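Measuring simple reaction time in a teaching lab: where the milliseconds go
Speaker notes, June 15, 2020
Speaker: Tharushi Biswas
Data collection and logging: Aksel Kárason

Slide 1. Title
Wait for the late arrivals from the Prellville shuttle. Say that questions are fine at any point except during the timing diagram, which needs to be heard in one piece.

Slide 2. What the number is supposed to mean
Simple reaction time: one stimulus, one response, no decision between them. We report the interval from stimulus onset to response onset. Neither is an instant. A patch on a screen takes time to reach full brightness, and a key takes time to travel before its contacts close. What the software records is the interval between two software events, each of which stands in for a physical one.
Say this slowly. Most of the talk follows from it.

Slide 3. The setup
Lab desktop, standard office monitor, wired Drokent keyboard, Eva running the trials and writing the log. Eva takes one timestamp when it issues the draw command and another when the key event reaches its queue. Both come from the same clock, so clock drift between devices is not an issue. Aksel checked the clock for backward steps and found none.

Slide 4. Timing diagram (no questions)
Left to right: draw command, wait for the next refresh, scan down the screen, pixel response, light reaches the eye. Then the participant. Then finger movement, key travel, contact closure, debounce, keyboard polling, operating system queue, Eva.
Point to the participant. That box is the only one we want. All the others add to the measured value and none of them subtract from it.
Two kinds of added time:
Constant. Moves every observation by the same amount. Mean is wrong, variance is untouched, and differences between conditions survive if the same equipment was used for both.
Variable. Waiting for refresh and waiting for the poll are the main sources. Spreads the distribution as well as shifting it. More trials shrink its effect on the mean difference but leave the shift in place.
Where the patch is drawn matters as well. The screen is filled from top to bottom, so a patch at the bottom appears later than one at the top. If one condition uses the top and the other the bottom, the difference between conditions contains the scan time.

Slide 5. Debounce
A switch contact does not close cleanly. It makes and breaks several times before settling. Firmware can report the first closure and ignore what comes after, or it can wait for a stable closure and report then. The first method adds almost nothing to the press time. The second adds its full waiting period to every press. The keyboard documentation did not say which one was used. Do not guess in the write-up. State the model and state that the method is unknown.

Slide 6. Data
Total of 1698 trials after practice blocks were removed. Response window of 1000 ms. Trials with no response in the window are recorded as misses and are not given the window length as a value. Last year's handout did the opposite, and it produced a spike at the right edge of the histogram which several groups then tried to explain in terms of attention.
Presses before the stimulus are recorded as anticipations and excluded. Report how many, per participant.

Slide 7. Foreperiod
If the delay before the stimulus is fixed, people learn it and respond to the delay. If it is drawn evenly from a range, the stimulus becomes more likely the longer they have waited, and responses get faster toward the end of the range. To keep the chance of onset level through the wait, draw the delay from an exponential distribution and truncate it. The truncation brings back some of the problem at the long end. Accept this and report the cutoff.
Sessions 5 and 6 were run with the fixed delay by mistake. They are plotted in gray and left out of the pooled fit. If asked: yes, they are faster, and no, I would not use them to estimate the size of the effect, as the order was not balanced.

Slide 8. Summary statistics
The distribution has a long right tail. The mean follows the tail. The median does not, but the median of a small skewed sample is biased, and the bias depends on sample size. Comparing medians between conditions with unequal trial counts can therefore show a difference where there is none. Equalize the counts or report the mean with the exclusion rule stated.
Aguiar's worksheet asks for both. Fill in both.
Exclusion rules are to be fixed before the data are opened. A cutoff picked after seeing the histogram will usually favor the tidier result.

Slide 9. Checking the chain
Photodiode taped to the screen, second channel across the switch contacts, both into one recorder. The photodiode trace gives the true onset. The contact trace gives the true closure. Subtract each from the matching line in the Eva log. You need the spread of those differences as well as their average. Repeat after any change to the monitor settings, including brightness, which on some panels changes the backlight behavior and makes the trace hard to threshold.

Slide 10. Choice tasks
Leave this for the end and drop it if time is short. With several responses, movement time differs between buttons and gets mixed with decision time. Fix the resting position of the hand, counterbalance which color goes with which response, and keep the spacing between buttons the same for every participant.
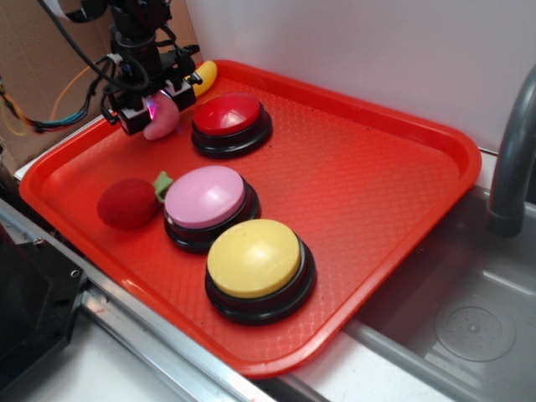
Perception and Timing Teaching Group

Red, pink and yellow buttons on the tray. The pink and yellow ones nearly touch, and the red one sits apart from them, so the layout fails the spacing rule on slide 10. Ask the room what they would measure first before moving anything.

Contact: Perception and Timing Teaching Group, Prellville | © 2020 | Back to top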